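# How to read a league table without fooling yourself

Every season somebody posts a form table after a handful of games and tells us who is going up. I don't buy it, and here is how I check.
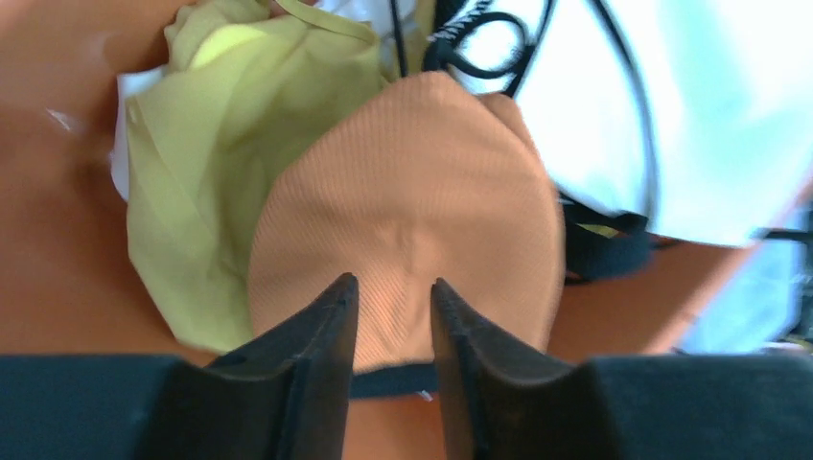
## 1. Look at games played first

Ignore the points column for a minute. A side two points clear with two more games behind them isn't clear of anything. Write down the points per game for each club and sort by that. It takes five minutes with a pencil.

## 2. Split home and away

Take Antal and Koreo from our regional league. They sat level in June, and people called them equals. Antal had played most of their matches at home. Koreo had been on a coach nearly every week. I know which set of results I'd trust more, though I wouldn't put money on either.

## 3. Be rude about unbeaten runs

"Unbeaten" covers a lot of dull draws. Clumov went through a long spell without losing and hardly moved up the table, yet the match reports kept treating it as a triumph. Count three for a win and one for a draw, then see whether the run still looks like anything.

## 4. Treat goal difference with care

One thrashing can prop it up for months. Strike out the biggest win and the biggest defeat and add it up again. Jurex drop a long way when you do this - their fans don't thank me for saying so.

## 5. Doubt the clever numbers too

Ratings sites will give you a score to several decimal places. Ask what went into it. If the page doesn't say, close it. The same goes for attendance: a gate of 419 tells you how many people turned up, and perhaps what the weather was like.

## 6. Do it again later

Keep your first list and compare it with the table at the end of the season. Mine was wrong in two places last time - both near the bottom, where I had barely watched anyone.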